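The Last Ferry to Dristell

We ran for it! All the way down the hill from Flornedell, bags banging against our knees, my sister laughing so hard she could barely steer the wheelbarrow. The ferry was already blowing its horn, and we still had 20 jars of plum jam to get aboard.

"Three minutes!" yelled the man at the rope. He gave us five — I will love him forever for it.

Then the shore slid away and the whole lake opened up, gold from end to end, and I forgot my sore feet completely. My sister pointed out the ripples behind us, long loops folding into longer loops.

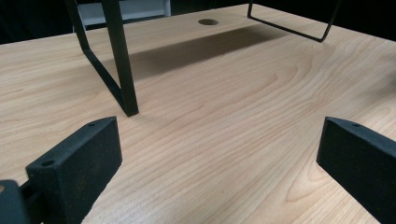
The grain ran like lake water.

"Grandma's table," I said, and she knew at once what I meant. We used to trace those lines with our fingers before supper, pretending they were rivers, and hers always reached the sea first.

We opened a jar right there on deck and ate it with one spoon. Oh, it was good! By the time the lights of Dristell came up we had 19 jars left, and then 18, and neither of us was sorry.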